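Widad Akl has 300 recordings from her bench in Abu Hammour and doesn't yet trust them. "People say feed it more," she says. "More of what?"

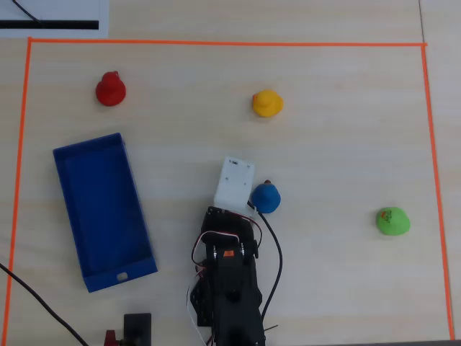 Gradier, her learning system, gets 400 in June. 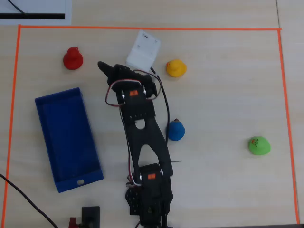 She doubts variety is being recorded at all. The tray lies inside the orange tape with the ducks. "It may just learn the tape."

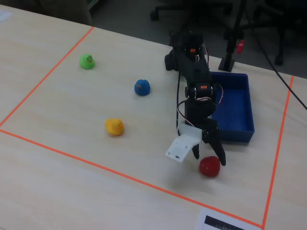 Buven wants a success rate. She won't give one. An open gripper over something red proves little, she says.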